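Haltden floor plan app: a landlord's review
Posted June 8, 2023 by Kaan Dönmez

I manage 14 small rentals, mostly studios and one-bedrooms above shops, and I have drawn every one of their floor plans by hand at some point. So when a broker friend told me to try Haltden, I was curious, and after using it since January I'm a real fan!

You walk through the unit with your phone, tap each corner, and the plan builds itself as you go. My first try was the corner unit on Gumlow Street, which has a bay window and a closet that makes no sense at all (whoever built it must have had a pipe to hide). Haltden got the bay right the first time. The closet took two tries.

What I love most is the listing sheet. Pick a plan, type in the rent and the deposit, and you get a clean one-page PDF with room sizes in feet. I used to pay a draftsman $300 a unit for much the same thing, and I'd wait two weeks for it. Now I can send a sheet to a prospective tenant while I'm still standing in the kitchen.

I also tried it on a bigger job, the old workshop floor at 1718 Raju Avenue, 2000 square feet with hardly any interior walls. Long open rooms are harder for it. I had to add a couple of extra points along the back wall before the lines closed up, but the square footage matched the deed, and the commercial template has a spot for ceiling height and loading access.

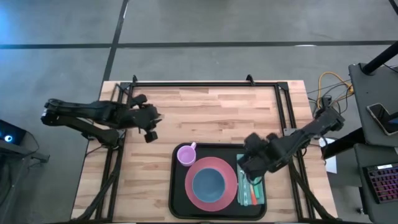 Butcher-block-look tabletop on a gray concrete floor.

A few gripes. You can't rename a room once the sheet is exported, so check your spelling first. Sloped ceilings come out flat. And the app eats battery, so bring a charger if you have more than three units to do in a day.

I used Nuvby before this and it was fine for plain rectangles, but it cost more and the sheets looked dated. I've moved all my plans over and I'm doing the basement storage rooms next.

Rating: 4.5 out of 5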